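4.2 Where people fold, and what the bed does to a T-shirt

I went into the home visits expecting to write a section on tables. Of the 42 households in the Brirnow sample, though, most folded their clean laundry on a bed, and several laughed when I asked why (one woman told me the table was for eating, and looked at me like I'd asked where she kept her shoes). So this section is about beds! Dineo Swanepoel and I coded 1,912 folds from the diaries and visits, and the short-sleeved T-shirt was by far the garment we saw most, which made it the natural thing to follow closely.

What surprised me was how much trouble one sleeve can make. On a soft surface the shirt doesn't slide the way it does on a tabletop, so people fold one side over, lose track of the sleeve, and carry on anyway. I came to call this the "step" - the body lies more or less straight and the sleeve pokes out past it. Figure 2 has a good one. 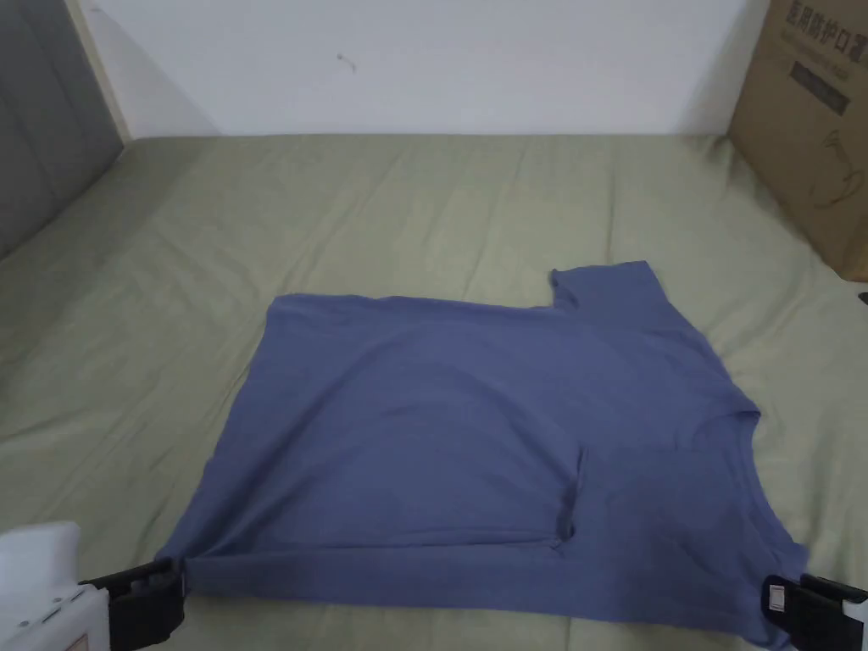 Figure 2. Blue T-shirt partly folded on a bed, one side turned over and a short sleeve projecting beyond the top edge.

Segundo Mamani, who did the second round of coding, wanted to count every step as an error. I argued against it, and I still would. In the Pillay diaries people described tucking the sleeve in at the very end, and they were perfectly happy with the result. We settled on a separate code for it, which is why the totals here run a little lower than in our Gonura pilot.

The sheet matters too, more than I'd have guessed.

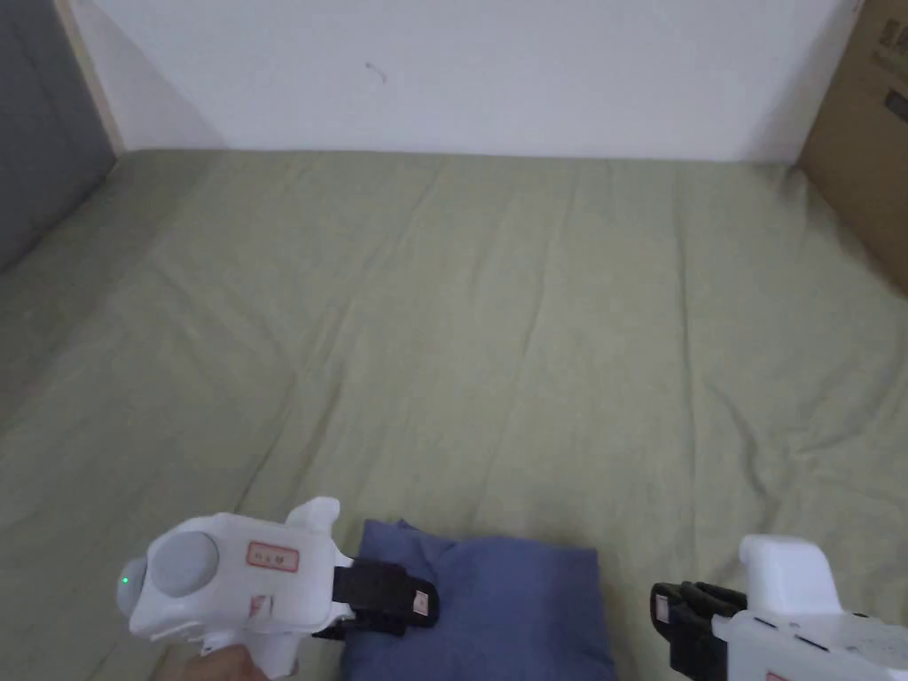
A fitted sheet wrinkles as you work on it, and those wrinkles come up under the next thing you lay down. Some people smoothed the bed with a forearm between garments - we logged over 300 of these passes - and some never bothered. I couldn't find any clear link between smoothing and how neat the finished stack was, but the smoothers did talk about the bed differently. They called it "my spot" or "the folding side," and they tended to start from the same corner each time. I come back to that habit in Section 4.3, with the Nilari interviews.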